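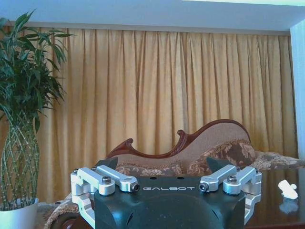
Home | News | Advice | Press | Contact

Posted in: Living Rooms, Cleaning & Care

March 21, 2026
By Duyên Nông, Hulico press desk

Hulico doubts your table needs another spray

Furniture care firm Hulico has published a guide to keeping dark, glossy tables tidy, and it is no friend of the polish aisle.

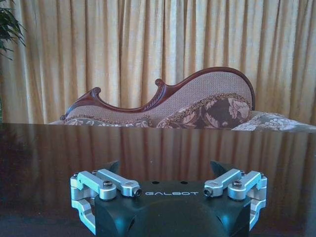 The firm read 3,915 customer letters before writing it. Most blamed the finish. "I don't buy that," said Toàn Hà, who edited the guide. "It's bits of rubbish left lying on a shiny top."

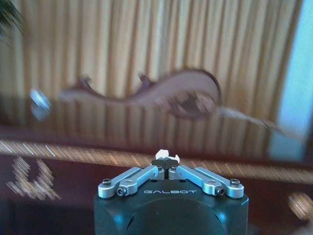 A small white scrap is held in front of pleated curtains.

The advice is plain: pick up scraps and bottles first, then wipe with a dry cloth. Hulico is also unconvinced by "self-cleaning" lacquers and says it has yet to see one work.
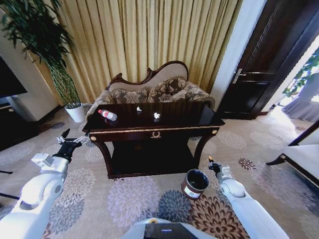

Patterned cushions and carved sofa frames get 2 pages. Curtains will follow in June, if readers ask.

Press contact: Lụa Tăng, Hulico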